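Keston cell, gripper and wrist camera service

3 min read
18 shares · 2 comments

Friday, continued from the morning entry.

Arm parked, air off, controller in maintenance mode. Finger pads on the Finar gripper replaced as a pair. Old pads glazed on the inner face and slightly tapered toward the tip. Fastener heads marked with paint pen after torquing. Left finger had play at the pivot; shimmed, play gone by hand feel. Recheck next service.

Wrist cable rerouted through the second clip. The previous route pulled tight at full wrist rotation and had started to polish the jacket. No conductor showing. Left enough slack for joint 6 to reach both limits, checked at slow jog.

Camera bracket: both screws loose. Cleaned, threadlocker, retightened. Moving the bracket invalidates the old hand-eye calibration, so the saved transform is archived and must not be reloaded.

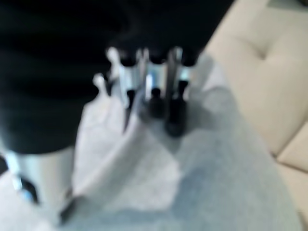 Wrist camera, gripper over the upright tools. White cloth and gray surface below, beige cushions at right. Focus not usable.

Blur covers the tools as well as the gripper housing, so this is not a depth-of-field problem limited to the near parts. Blade and shafts give bright glints but no edge I would trust for a grasp point. Housing takes up most of the upper half of the view, which the mask has to allow for. The Clendaria mask file still assumes the old bracket position. Disabled it.

Lens wiped, focus ring reset to the scribe line, ring locked. Exposure was on auto; now fixed at 900 in the driver units. Calibration not started. Threadlocker needs to cure overnight before the bracket sees any acceleration.

Open items:
- hand-eye calibration, new transform to the Shirazi config folder
- redraw housing mask
- log gripper cycle counter (reads 605 since reset)
- order spare pads, 2 sets

Do not run above slow jog until the first item is closed.

Comments (2)

cell_b: Is the old transform still the default at boot? Mine came back after a power cycle.

reply: Yes, it was. Removed from the startup file. Check yours.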